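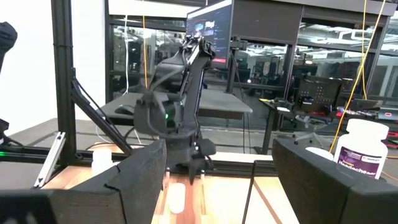 The Ferry to Flustcombe

Bernadette Delaunay missed the four o'clock boat and had to wait for the last one. She bought tea and sat by the ticket window with her brother's letter in her coat.

He wanted to sell the house. Gaillard had offered 200 thousand, and the roof alone would cost almost 40.

"You're the Delaunay girl," said the man at the window. His badge said Maxence Marchal. "Your mother owed me for a crossing."

"How much?"

"I've forgotten. It was October, and raining."

She put some coins on the counter anyway. He pushed two of them back and gave her a single.

On the boat she read the letter again, then went out on deck to look for the harbour lights.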